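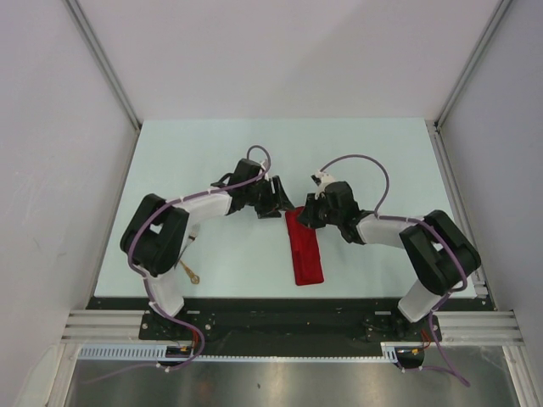
Visit to the Bakico linen works, Warkdale
09/07/2021

The Bakico works is at the far end of the Vultcombe road, past the feed store. Parking is free but the lot fills early on open days. Tickets were 2 dollars at the gate and the tour started in the wash house, where it was too loud to hear much.

The folding room was better. Most of the talk there was about long narrow pieces: runners, bar towels, sashes. A long piece is folded lengthwise first, and the edges are lined up at the top before anything else is done. Red cloth is kept apart from the whites all the way through, and the deeper reds go on a pale table so that a crooked edge shows up. Rounded corners are harder to match than square ones — you have to go by the side seam.

We were each given a runner to try. Mine came out with one end well off to the right and I had to start over.

The shop is next to the exit. Tănase table runners come in 100 and 105 cm lengths, and the longer one is worth the small extra cost. There is a coffee counter with sandwiches, cash only. The next open day is in October and the bus from Vultcombe, number 149, stops at the gate.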